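4.2 Soft surfaces as putting-down places

We went into the diary study expecting the kitchen bench to win, and the hallway table to come second. Earlier work on household clutter has mostly looked at hard, flat surfaces near a door, and our own pilot in Clunen seemed to back that up. What a pleasure, then, to open the first batch of diaries and find page after page about beds, couches and cushions! People put things down on soft furniture all day long. They put down clean washing, chargers, half-read magazines, school hats, parcels for the neighbours. Many of these items stay only a few minutes, so a visitor who comes once with a clipboard will miss them.

The main sample was 60 households, split between older detached homes and flats in the Jaunzems building. Each adult kept a diary for a week, and children over ten could join in if they wanted to. We collected 148 usable diaries. In each one the writer noted a thing they had set down outside its usual storage place, where they set it, and what they thought they would do with it next. We left the last part open and gave no tick boxes, a choice pushed hard by Austra Tamošiūnaitė and one we are very glad of. The free answers are funny, frank and full of detail that a form would have flattened.

Three kinds of stay came up often enough to name. A "landing" is a stop on the way in: the thing has come into the room and its owner has not yet decided about it. A "launch" is the opposite, where a thing is laid out so that it will be taken away again, such as clothes for the morning. A "camp" is a stay that was meant to be short and has lasted past the next sleep. Beds are rich in launches and almost free of camps, and the reason is plain enough: someone has to get into the bed at night. One parent wrote, "Everything on the doona has a deadline, and the deadline is me being tired." Couches and padded chairs have no such nightly clearing. A landing on a chair can turn into a camp without anyone making a choice at all, and the diaries of people with a spare chair in the bedroom show this again and again.

Cushions deserve a paragraph of their own. Before the study we had coded them as part of the couch, and it was Valdis Eglītis, reading the diaries for a second time, who noticed that people did not write about them that way. They wrote "on the green cushion" or "on the good cushion", and they seemed to use a cushion much as they would use a tray, as a small marked-out place where one thing could sit and be found again. Colour came up a lot in these entries. Several people told us they looked for the cushion first and the thing second. We now code cushions apart from the furniture they sit on, and the earlier diaries have been gone through again to match. The two soft surfaces treated in the rest of this section are bedding and cushions (Figure 3).

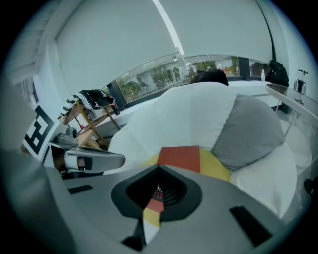
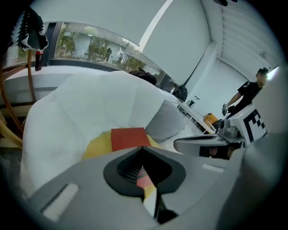
Figure 3. Soft surfaces in the home. First picture: bedding. Second picture: a yellow cushion with a flat red box resting on it.

Shape matters too. Flat things with firm sides were described as sitting well on a soft surface, and people were happy to leave them there. Round or narrow things were described as getting lost, rolling off or going down the back. We had a lovely run of entries on pens, which are set down on couches constantly and, going by the diaries, hardly ever picked up from the same spot. Glasses were the most worried-over item. Writers who put their glasses on the bed nearly always added a note to themselves, and one drew a small skull.

There was also a clear link with time of day, though it was different from the one we had guessed. We thought soft surfaces would fill up in the evening, when people come home and drop what they are carrying. Evening landings were common, yes, but the fullest period in the diaries was mid-morning, after beds had been made. A made bed is the biggest flat space in many homes. In the flats, where tables were small and often already in use for work or meals, people told us they made the bed early in order to have somewhere to sort things. Deividas Navickas has suggested the name "second table" for this use, and we take it up in Section 5.

Shared homes added another layer. On a shared couch, a thing left behind could be read by others as a claim on the seat, and some diary writers used this on purpose. Others went to some trouble to avoid it, moving their belongings to the arm or to the floor when someone else came in. On beds, even shared ones, the question of whose half an item lay on was noted with great care. We had not asked for this. Yoga Goh, who ran the follow-up interviews, heard the same thing so often that she added a question on it from the second week, and those answers are reported with the interview data.

The interviews drew out 210 separate stories about things that had been put down and then forgotten, hunted for or found by someone else. We used the Wamodus coding sheet for these, with one change: the original has a single box for "seat or bed", and we split it into bed, couch, chair and cushion. Agreement between the two coders was good for the first three. It was weaker for cushion, mainly in stories where a cushion had been on the floor at the time. These cases were talked through with Hjalti Þórarinsdóttir and settled one at a time – a slow job, but it gave us a much better rule for the Flesov households, where floor cushions are used every day and the word "couch" hardly appears.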